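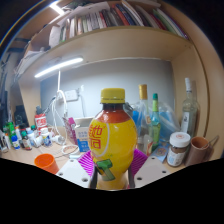

Uneo Beverage Label Text Collection, Data Card

The Uneo collection is a set of transcribed label texts from packaged soft drinks, teas and juices sold in single-serving containers. It was prepared by the Guson Library of Trade Print for the study of product wording, language choice and layout in everyday packaging. Each record holds the text of one label, typed by hand, with notes on script, language and type color. Labels that wrap a rounded container present a known difficulty: on a bright yellow wrapper with large red Chinese characters, for instance, part of the lettering turns out of sight around the side, and the text can be transcribed in full only when the container is viewed from more than one side. Transcribers are therefore instructed to work from the complete label wherever one is available.

Contents

The current release contains 1,702 records. Of these, 624 carry text in two or more languages. The records are divided into 10 product groups, which are listed in the file groups.csv. Each record is a single row with the following fields:

record_id – permanent number, never reused
group – product group code
main_script – script of the largest lettering
other_scripts – any further scripts, separated by semicolons
text_front – text of the principal face, line breaks kept
text_rest – all remaining text, including ingredients and storage directions
type_color – color of the largest lettering, in plain words
status – complete, partial or disputed

All files are encoded in UTF-8. Empty fields are left blank and should not be read as zero. 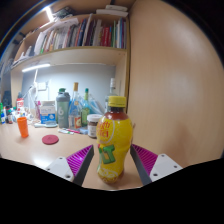 Records marked partial are kept in the release and should be excluded from any comparison of text length. Records marked disputed are those on which two transcribers could not agree after a second reading. Both readings are stored in the file disputed.csv under the same record number.

Transcription rules

Characters are entered in the form printed. Traditional and simplified characters are not converted. Decorative lettering is entered as ordinary text if it can be read, and as [illegible] if it cannot. Bar codes, lot numbers and best-before dates are omitted. Trademark symbols are kept.

Known limits

The collection was gathered mainly from shops in the Coker and McKinnon districts and does not represent the wider market. Juices are over-represented. Labels with fewer than 30 characters of text were not collected before September, and earlier records should be treated with care on this point.

Use and citation

The transcriptions may be used for teaching and research without charge. Commercial use requires written permission from the Library. Brand names and slogans remain the property of their owners – the Library claims no rights in them. Please cite the collection by its full title together with the release date.

Corrections should be sent to the Library with the record number and the proposed reading. Accepted corrections appear in the next release and are listed in changes.txt.

Release date: 21 May 2020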